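Notebook, ad measurement
Saturday, started 9:40, finished after lunch
Last updated: Saturday, 15:20

I continue with the question from last week: do the people who finish a rewarded video in the Wondik game come back to the advertiser's page later, or do they only take the coins and forget everything. Berenice needs an answer before she talks again to Jostier, and at the moment we have only their own dashboard, which I don't trust very much (reasons further down).

What we have on disk. Xiuying exported the event log for the first two weeks of February. After removing the test accounts and the double rows there remain 1,118 completed views. I removed the double rows by session id plus offer id, not by time stamp, as the time stamps from the Android build are rounded to the full minute and two honest views can look the same. Xiuying, please check that you agree with this, I did it alone and it was late.

From these, 71 have a visit to the landing page which we can match on our side. This is lower than I expected. Jostier's dashboard shows a much nicer picture for the same days, but they count a visit when the end card is opened in the in-app browser, even if the page has not loaded. We count it when our own script on the page has run. So the two numbers can't be put in one table without a footnote, and I would prefer that we don't put them in one table at all.

Things I tried in the morning:

I split the views by length of the video, short version and long version. The long version has more visits for each view, but it was shown mostly in the evening, and the evening is better for everything. When I look only at the evening hours the difference gets very small. I would not say anything to the client about video length now.

Then I split by reward size. The game gives either the standard reward or the double reward (the double one comes up on the weekend event). People with the double reward finish the video more often, this is clear also without statistics. But they visit the page less. My guess is that they want to go back to the event quickly, there is a timer running in the game. Dayana played it for one evening and says the timer is quite stressful and she closed every end card without reading. One player is not data but I believe her.

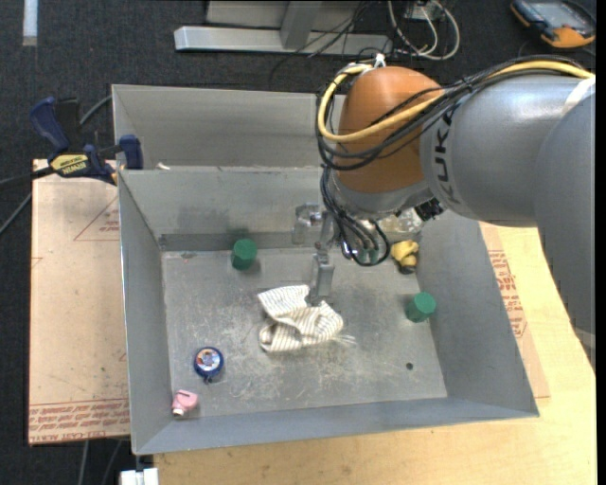

The third split was by frequency, meaning how many times the same player has seen the same offer. This one I could not finish. The player id changes when somebody reinstalls the game, and for the iOS build it also changes in other cases that I don't understand. I have written to Ka-ming at Wondik to ask. Until he answers, please don't use the column "nth_view" in the export. It looks correct and it is not.

About the control group. We agreed with Wandesen to hold back 600 players who get a neutral video (the one with the charity spot) in place of the client's video. I checked the assignment today and found that the list was made once, at the start, from players who had been active in the week before. The test group is filled every day with new players as well. So the control group contains only older, more loyal players and the test group contains both. These are not the same kind of people and the comparison as planned is not fair.

Two ways to repair it:

a) Use only those players in the test group who were also active in the week before the start. It costs us a large part of the data but needs no new work from Wandesen.

b) Ask Wandesen to assign by the last digit of the player id, every day, new players included. Cleaner, but it must run again for two weeks, and the id problem from above comes back.

I prefer a) for the report now and b) for the next round. Helmi prefers to do b) immediately and give no report until it is ready. We talked about it on the phone and did not agree. I write both opinions here so that Berenice can decide it.

Money. The test budget was 800 dollars for the small pilot, and all of it is spent according to the invoice. I compared the invoice with our log, line by line for the first three days. The views they charge for and the views we have don't match on the second day, they charge for more. It could be the time zone: their day ends at midnight in their local time and ours ends at midnight UTC. I moved our day border by some hours to test this and the second day became good but the third day became worse. So the time zone is maybe a part of it and not the whole explanation. I have asked for the raw billing file. Their first answer was a PDF, which doesn't help.

I also looked for a short time at the survey from Shojaei, the one with the question "which of these brands have you seen in the last seven days." The answers arrive in a different format than we agreed, all the brands in one cell with semicolons, and some brand names have a comma inside. Dayana's small script breaks on the comma. I repaired it by hand for today and saved it as survey_fixed_2. The file without the 2 in the name is the broken one. I will delete it when everybody has told me that they don't use it.

One point about the survey I want to remember. The players who saw the video choose our client's brand more often, good, but they also choose the other brands more often, including one brand which had no campaign in the game at all. I think players who are in a hurry click everything. If we report only the number for our client it will look like a success. We must show the brand without campaign next to it and let the reader see the distance between them. The distance is positive but small, and I have not calculated an interval yet.

Wording for Berenice, in case she is asked before the report is ready: we see that people finish the videos, we see a small number of confirmed visits, and we can't say yet if the visits are caused by the video. Please don't say "conversion rate" for the 71 views. A visit to the page is not a purchase, and last time this word went directly into a slide and stayed there.

Open:

- Ka-ming: how and when does the player id change on iOS
- raw billing file, as CSV, with the time zone written in the header
- Xiuying: check my removal of double rows
- Berenice: decide between a) and b)
- me: interval for the survey difference, evening hours split again with the filtered group
- Dayana: make the script accept a comma inside the brand name
- ask Wandesen if the charity spot has the same length as our short version (I assumed yes, never checked)

14:50, addition. Ka-ming has answered already. On iOS the id is created new when the player logs out from the game account and continues as guest. He can send a table which connects old and new ids, but only for players who logged in again later. It is better than nothing. I asked him for it and will start the frequency split again when the table is here.

15:20. Helmi called back, she can accept a) if the report says on the first page that the groups were filtered afterwards. I have no problem with this and added the sentence to the draft.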